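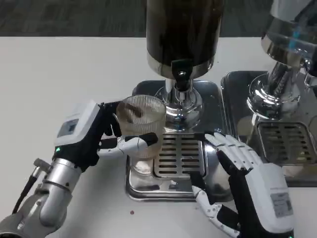

Can a machine do the chores yet? I get asked this more than anything else when people hear what I write about, and my answer this month is a very cheerful "some of them, on a good day". Pouring drinks is the one I keep coming back to, because it sounds like nothing at all. Then you think about what a hand has to manage: a ribbed glass tumbler, held by black fingertip pads with enough grip to keep it and not so much as to crack it, placed right under a small black tap. There's shiny metal all over the drip tray too, and mirrored surfaces can be miserable for cameras. I love this stuff!

Wendy Marsden wrote in after the March issue to say that her café would take a pair of robot hands tomorrow if they could cope with the breakfast rush. She serves 600 drinks on a busy morning and reckons half the work is the fiddly bit either side of the pour: finding the glass, lining it up, wiping the tray, doing it again. I think she's right, and it's the fiddly bit I'd watch over the next year or two.

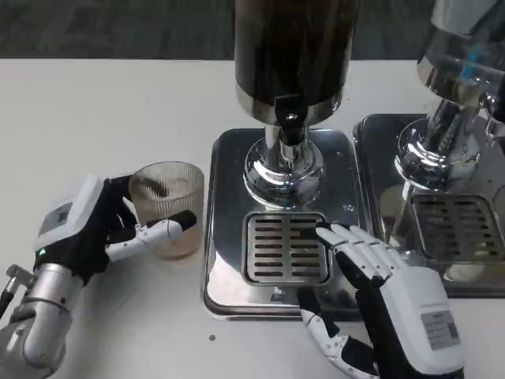 What the small teams are up to

Kultum and Nimri are both working on kitchen jobs, and they've gone about it quite differently. Kultum wants one hand to do the holding while the other steadies things. Nimri has stuck with a single arm and a very clever wrist (I've seen it fold a tea towel in 7 minutes, which I found gripping and my sister did not).

The part that interests me most is the extras. A plain glass is one thing, but put a mesh strainer inside it and the job changes.
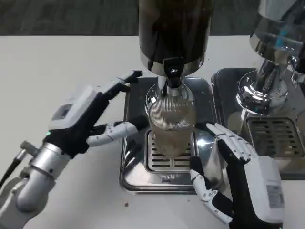

Now the hand has to allow for something sitting inside the glass, and a knock could tip the whole lot over. People do this half asleep. Zurlow's answer is practice, and lots of it: 201 attempts at the same small task, then a slightly different glass, and off they go again.

More on laundry next time, including the dreaded fitted sheet. If you've had a robot loose in your kitchen or your workshop, do write in and tell me how it got on.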